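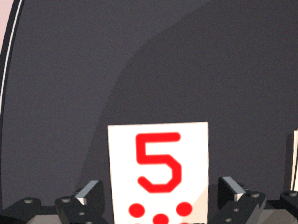
Pearce Publishes Test Rules for Simulated Card Handling

KODULBY, October 18, 2023 – Pearce today released its good practice rules for testing robot grippers in simulation. The rules cover card tasks, such as picking up a numbered card from a tabletop.

Each task must be run 60 times with the start position changed between runs. Failed runs stay in the published results.

"A score means little if the bad runs are left out," said Kavinda Kanagaratnam, who edited the rules.

Comments are open through November.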